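Track diary
2 min read

April 2022

Home meet at Brurnholm this afternoon. Pagano came over on two buses and Korley sent a smaller team than last year, mostly distance kids. Wind out of the west the whole time, straight down the back stretch, so the times in the longer races don't mean much.

I ran the 800 and the last leg of the relay. Coach had me in lane 2 for the 800, which I like because you can see most of the field at the break. I went out too fast again. She had told me to sit behind the Pagano girl in the green socks until the bell, and I sat behind her until the far turn and then went around. I felt fine for most of the back stretch. With 200 to go my arms got heavy and the girl came back past me, and then one from Korley did too. Third. My time was slower than the indoor one from the winter, but the indoor track has no wind.

Simone Brandão won the long jump. She fouled her first try and then took a step off her run-up and was well clear of everybody after that. She doesn't get excited about these things. She put her sweatshirt on and went to help rake the pit.

The relay was better. We were behind at the second exchange and I got the stick in third, close enough to see both of them. I passed Korley on the turn and ran out of room on Pagano. Our handoffs have gotten a lot cleaner since we started doing them at the end of practice, when everybody is tired. I still look back too long. Coach wants me to trust the mark and go.

Team score was Pagano first, us second with 112 points, Korley third. We lost most of it in the throws, where two of our people are out, one with a wrist and one with a family trip.
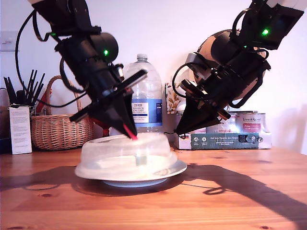 Last changed: the evening after the meet, to fix the team score

Ate dinner late. Rice and chicken and the rest of the soup. My left shin was sore on the stairs, in the same spot as in November, lower down on the inside. I iced it for 20 minutes while I did the reading for history. If it's still sore tomorrow I'll tell the trainer. Last fall I waited too long and missed the end of cross country, and I don't want to do that with the conference meet coming.

My Emilora spikes are about done. The plate has a crack on the right shoe and one of the pins won't tighten. Mom says we can look for a new pair after she gets paid, and Simone has an old pair that might fit with thick socks.

Things to work on before the next one: first lap slower, even if people go by. Stay relaxed on the back stretch. Leave on the mark in the relay. Eat lunch earlier, I could feel that sandwich in the warm-up.

Easy run tomorrow if the shin is okay, on the grass and not the road. Bike if it isn't. Bus for the Korley meet leaves right after last class, so I need to pack the night before.

Filed under: Running, Season notes
Contact | © Track diary | Back to top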